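Chapter 5
Choosing the Programme: How a Film Festival Selects

When a festival opens its doors, the audience sees only the last stage of a long work. In February, many months before the first screening, the selectors of the Sketus Film Festival had already received 1489 submissions. From these they could invite only 20 features. This chapter examines how such a choice is made, and what kind of taste stands behind it.

We begin with the viewing room. At Sketus every film is watched by at least two selectors, who write their notes separately and compare them afterwards. A short film is watched to the end. A feature may be stopped after some 20 minutes, a practice which many directors dislike — and we will return to their objections in section 5.

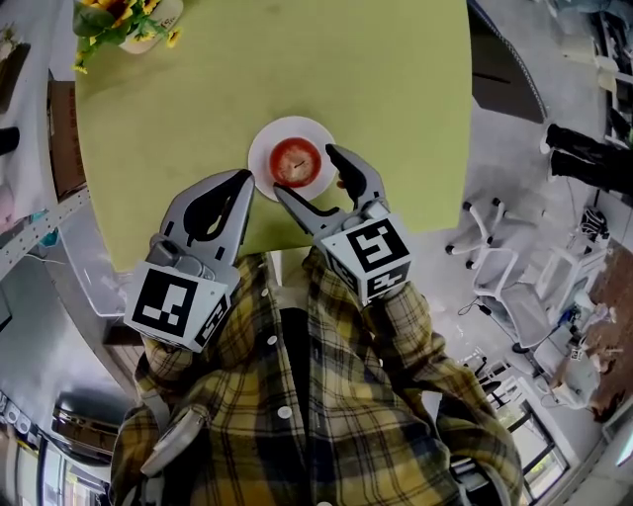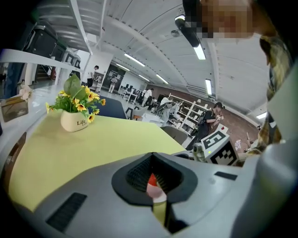

A selector must also learn to read the style of a film apart from its story. Consider the slow documentary Kirkia, in which very little happens for long periods, and the colour of each object carries much of the feeling. A director of this school could hold a shot on one red tomato on a white plate, over a pale yellow-green table, and ask the viewer to stay with it. Some selectors find this generous, others find it empty. Neither answer is wrong, but each must be defended in the notes.

The second case study, Mahrous, is a crime drama with a conventional plot. It was refused by Sketus and later opened the smaller Unia festival, where it found a warm public. Before you read the case, write down which of the two films you would expect to be easier to programme, and for which audience.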